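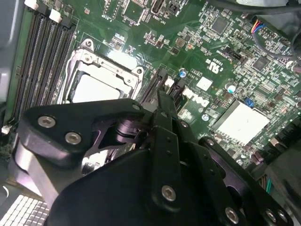 Figure 1. The gripper working on a Dell motherboard, fingertip at one of the expansion slots.

Two Robots and a Repair Bench: My Term Project at Davton

Melaniia Vasylenko
Work and Technology, project report

Why I picked this

I wanted a project where I could talk to people and not only read about them, so when my advisor Catriona Munro mentioned that Davton had put robot arms on its computer refurbishing floor, I said yes before she finished the sentence. Davton takes in old office desktops, tests them, strips out what can be reused and sends the rest for recycling. The firm is small enough that everybody eats lunch in the same room (a very good thing for a student with a notebook!).

My question was pretty simple. When a robot takes over part of a bench job, what happens to the rest of the job, and to the person who used to do all of it?

I visited all through February, usually from 8 in the morning until lunch. I talked to nine people, some of them several times, and I sat at a bench for two mornings to try the work myself. I was slow. I also learned more in those two mornings than in the first week of interviews.

What the job was before

Before the arms came, one technician did a whole machine. You opened the case, pulled the drives, the memory and any cards, checked the board, wrote it all down in Skoleo (that's the inventory program) and went on to the next. A good technician could tell you from the other side of the room which models had the awkward latches. People had their own screwdrivers, and their own order of doing things, and nobody agreed on the right one.

The part everyone complained about was the reaching. You lean into an open case for hours with your wrists bent, poking around between slots and cables. Three of the nine told me they had wrist or shoulder trouble, and one had asked to move to packing because of it.

What the arms do

There are two arms, both set up by an outside company called Doherty. They work on boards that are still sitting in the case, with the cover off. The fingers are long and narrow so they can get down between the parts, and the hand has a little camera on it that the technician watches on a screen. I had pictured something huge and fast like in a car plant. These are slow and kind of fussy, and when a fingertip goes down to a slot it takes its time, and you find yourself holding your breath a little.

A technician opens the case, clears loose cables out of the way and picks the model from a list. Then the arm goes through its steps. If it isn't sure of something it stops and waits for a person to look. People call this "raising its hand," and I heard it so often that I started writing it in my notes without quotation marks.

Over my visits I got to copy the log from the first arm. It had 2,408 separate moves in it, and 174 of those ended with the arm stopping to ask. I thought that sounded great. When I showed the number to the technicians they were less impressed, and this was one of the most useful talks I had. A stop doesn't take long to fix, they said, but you never know when it's coming. You're halfway through your own machine at the next bench, the light goes on, you put down your screwdriver and walk over, and when you come back you've lost your place.

What changed for people

The wrist complaints went down, at least according to the people I asked. The technician who had moved to packing came back to the benches and now runs one of the arms. She was the happiest person I interviewed and I want to be careful not to build my whole report on her.

Others missed things. One man with many years on the floor told me he used to know each machine and now he knows only the ones that went wrong. He said it without being angry. He sees a cracked latch, a bent pin, a card that won't come out, then another one, all day. The easy machines, the ones that gave him a rest, go to the arm. I hadn't read about this anywhere and it became the main idea of my project.

Nobody lost a job while I was there, but two people who left were not replaced, and everyone had noticed. Pay was the other sore spot. Running an arm means learning the Skosico software and being responsible for two benches, and the pay grade stayed the same. The floor manager told me this was being looked at. The technicians told me it had been looked at for a while.

The training was short, one afternoon with a person from Doherty and a printed guide. Most of the real teaching happened afterward between coworkers, on sticky notes stuck to the screens. I copied down a few. My favorite says "blue cables LEFT, trust me."

Survey

I also handed out a short paper survey with a scale from 0 to 100 for how much control people felt they had over their day. I'd planned to compare the scores with how long each person had worked there, but with nine people that would be silly, and Catriona talked me out of it. I used the written comments instead. The word that came up most was "interrupted."

Problems with my project

I only saw one month. I never saw the floor before the arms, so everything about the old way comes from memory, and people may remember it as nicer or worse than it was. I also have some 200 pages of handwritten notes and I didn't use half of them. Next time I would type them up each evening!

What I'd suggest to Davton

Let the arm save up its questions where it can, so one person can answer several in a row. Give the technicians a share of ordinary machines to do by hand if they want them. Put the sticky notes into the printed guide, with the names of the people who wrote them. And settle the pay question, which came up in every interview, including the ones where I hadn't asked.

I gave a copy of this report to the floor manager, and another one is in the lunch room next to the microwave.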